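Cinow 362 Desktop Tower, refurbished
Sold by Andlow Computers
Stock code: AND-567

Back in stock, small batch. Black case, full size tower, built for the home office or the spare room. Not a gaming machine, please don't buy it for that. Emails, spreadsheets, photos, school work, telly catch-up, fine.

Each one is cleaned out, tested and given a fresh install before it goes on the shelf. Any part that fails testing gets swapped. Small scuffs on the outer case are normal at this price, if you want a spotless one ask first and we'll see what's in the back.

What you get
Tower, UK mains lead, setup sheet
4 USB ports on the front
Wired network socket on the back
Side panel comes off with thumbscrews, no tools needed

Not included: monitor, keyboard, mouse, speakers. We do sell a Samonte keyboard and mouse set, add it at the basket and it goes in the same box.

Weight is 11 kg packed so have someone at home who can lift it. Keep the box for a couple of weeks in case it needs to come back. Please dont send it in a bin bag, we have had this.

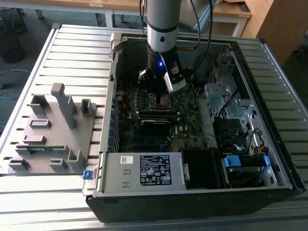 Can I add more memory later on?
There are two spare slots and you can fit it yourself without losing the warranty. Turn it off at the wall, unplug it, touch bare metal on the case before you handle anything. Memory must be the same type as what's in there, it's written on the setup sheet. Or drop it at the shop and we'll fit it while you wait, no charge if you bought the memory from us.

Wi-fi
Not built in. The Budo plug-in adapter works with this model, goes in any USB port. Front ones give a better signal if the tower lives under a desk.

Warranty and returns
Twelve months on parts and labour. Covers faults, doesnt cover spills or drops. Returns within 30 days if you change your mind, you pay the postage on those. Faulty ones we collect.

Delivery
Mainland UK, two to three working days. Highlands and islands take longer, check at the basket. Collection from the Andlow counter is free, wait for the ready email before setting off.

Page updated 29 September 2019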